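Progress report to the Prorik fund, April
Prepared by Sidra Lashari, Trarnero handling group, Baden

Thank you again for your patience over the winter, and for the kind note that came with the second payment. We have moved on from boxes to soft goods, which Sadia Virk has wanted to try from the very beginning, and the drawstring bags are keeping us happily busy. We now have 404 recorded demonstrations with two arms, all on the patterned backdrop.
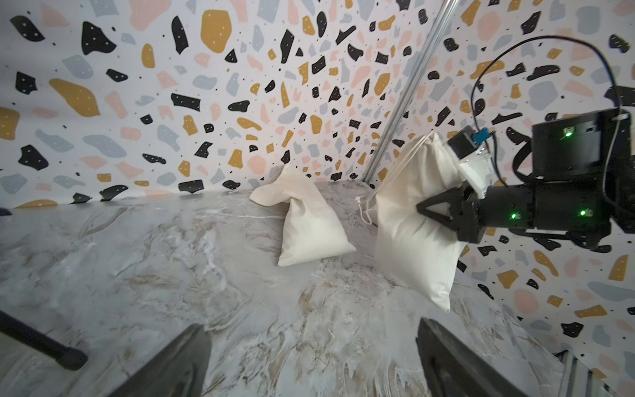

3 min read

Pinching the larger bag high up, close to its gathered top, is the grasp we teach now – the wrist view shows the creases in the cloth very well, and the policy seems to lean on them. In our last 100 trials it failed 7 times, mostly when the cord got caught under a finger. Sadia is relabeling those runs by hand, bless her.

Next we would like to try the Soomro bags, which are stiffer, and we may need to ask you for a little more time on the shared computer – I will write separately about that.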